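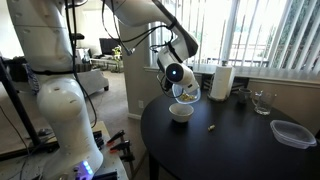 A pouring run on the round table. The spilled piece stays in the data.

I have a favorite number this spring, and it's 223. That's how many pouring examples we kept from our first long stretch of recording at Zovcombe, out of 323 that we started. Ask most people in this line of work what happened to the other hundred and they'll tell you they were bad, so out they went. We did the same, and I've spent all of May wishing we hadn't!

My case is simple. If you're teaching a robot by showing it how a job is done, show it the messy version too. Keep the run where one piece goes over the side of the bowl. Keep the one where the operator tilts too early, stops, backs up and tries again. A learning system that has only seen perfect pours has no idea what to do a half inch away from perfect, and a half inch away is where it's going to spend most of its life.

Monique Riviere disagrees with me, and she has run more of these sessions than I have. Her worry is that the machine copies whatever you give it, spills included, and that a sloppy set makes a sloppy robot. She's right about part of that. I wouldn't keep a run where the operator was bored and flung the stuff around (we had a few of those, all after lunch). But a small slip followed by a good correction is a lesson in correcting, and you can't get it any other way than by letting somebody slip.

So now we tag instead of delete. Each run gets a short note: clean, recovered, or failed. Clémence Picard wrote the tagging page in an afternoon and named it Hudec, for reasons she keeps to herself. It takes maybe ten seconds a run, and you can still train on the clean ones alone if that's what you want. We tried it both ways on a small batch, 20 clean runs against 20 mixed ones. I won't pretend that a batch of 40 settles anything, but I know which robot I'd rather have fill my cereal bowl.

The other thing I'd love to see more of is ordinary rooms. Please, leave the paper towels on the table! Leave the mugs. Open the blinds in the morning and record again at four when the light has gone somewhere else. Every kitchen I've ever stood in has had stuff on the counter, and a system trained on a bare surface is in for a rude surprise the first time it meets one.

I get a real kick out of this work, even the fortieth pour of the day. You start to notice how much you do with your own wrist without thinking, that little shake at the end to get the last pieces out. We hadn't told anyone to record the shake. It's in 223 of our runs anyway, and I'd give a lot to know how many of the ones we threw away had it too.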